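Lediver sorting cell, anyone paying for it yet?

czanetti_r
We have the Lediver kit on a trial for small parts sorting, 14 days left. Sales said it handles anything with a lead on it. I have doubts.

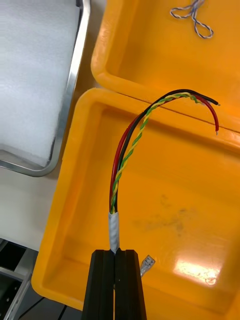
Stiff cable, fine. Thin wire is where I expect to lose money, and the quote has no pick rate for it.

Sorcha_MM
Did Gornuvness put a rate in writing for any part?

czanetti_r
Only for "mixed components." Whatever that means.
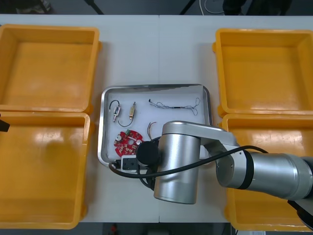
Cosimo Guerra told me the same wording was in his contract, and he signed anyway.

lerko46
Disagree. Two arms for that price is decent.

czanetti_r
Decent if both stay busy. Solenoids worry me too.

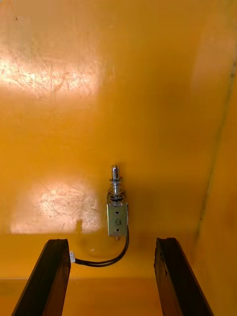 The service plan is extra, by the way.

Sorcha_MM
Ask what a bin swap costs.
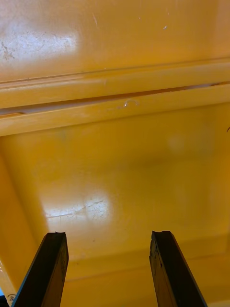

I'd want that before December.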